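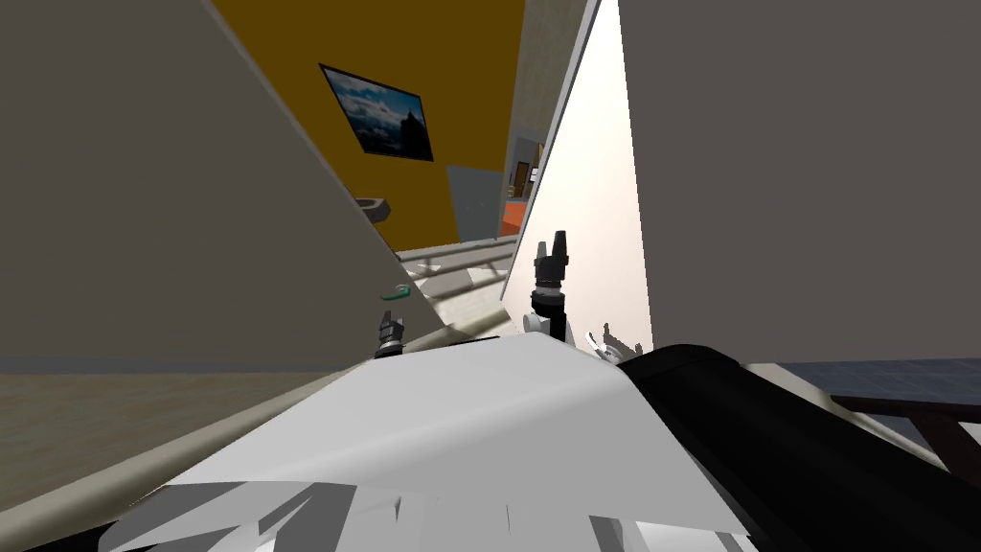

8 February 2020

I spent most of January writing rules for simulated robots, so naturally I now have opinions about rules.

The Kernotach house style for test runs was 1277 words when I inherited it. It told you what to name your folders and which spelling of "grey" to use. It did not tell you when to stop a run. I've cut it to 500 and put the stopping part first: both grippers up and clear of the furniture before any change of task, and no driving the arms while you're still arguing with the viewpoint.

People grumble at that one. It's a simulation, mate, what's it going to hit? Fair enough. But habits don't know they're in a simulation, and the Drustel people down the hall will one day run this same code on something heavy.

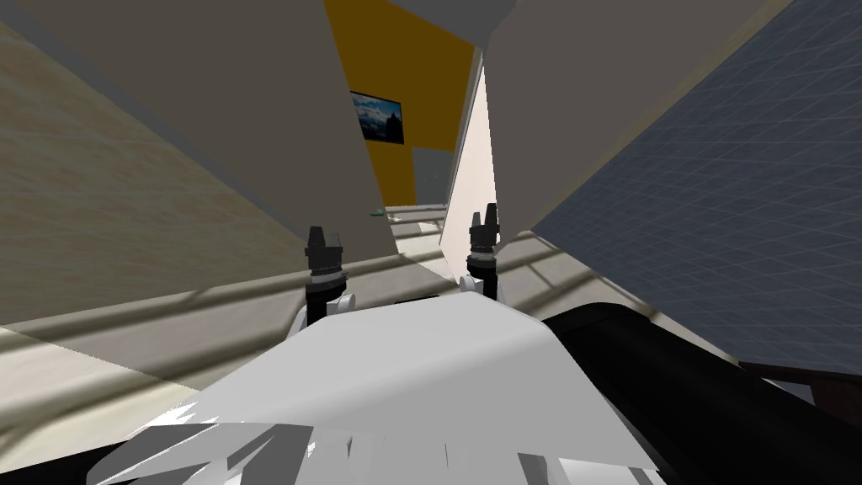

The other rule I'll defend is keeping the ugly runs. If the room is leaning over and bits of the robot's shell look like smashed crockery, save it anyway and write down the settings. Our Tovari checklist used to say "discard if untidy", and I reckon that's how we ended up with 221 lovely recordings and no idea what our failure rate was.

Still to sort: who signs off on a change to the rules. At the moment it's me, with a cuppa, which I'm told is not a process.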